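Cenar Script Binder, 30-Episode Edition

For writers' rooms, script coordinators and anyone who has been handed a television drama in pieces. The Cenar holds a full season of shooting scripts in one place, including the two you were told would be the last and the three that came after.

The spine opens flat and stays flat, which your showrunner may not. Inside are 30 tabbed dividers, numbered on both sides, with blank labels for episodes whose titles are still being argued over at 2 a.m. A pocket at the back takes revision pages in all the usual colors. There is a second pocket for the pages everybody swore they had thrown out. 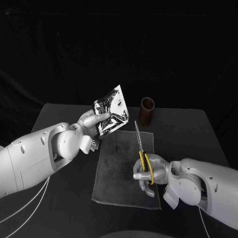
White hands, black backdrop, one small foil packet.

We make the cover in two finishes. Zesedine is matte and hides coffee. Brovia is shiny and shows every fingerprint, so pick that one if you like to know who has been reading the finale. Both wipe down with a damp cloth and a little patience.

The rings are the wide kind and will take 333 sheets before they start to complain. Writers of historical epics should order two. If your lead gets amnesia in the second half, the dividers lift out and go back in any order, with no tools and very little dignity lost.

Details
Capacity: 333 sheets
Dividers: 30, numbered
Pockets: 2
Finishes: Zesedine (matte), Brovia (shiny)
Price: $98

Add the Minhas Refill Pack, 128 pre-punched sheets, for the week the network asks for one more kiss.

Orders placed in May ship with a free label sheet. Returns are fine if the binder is unused. We can't take it back because the show was canceled, though we have been asked.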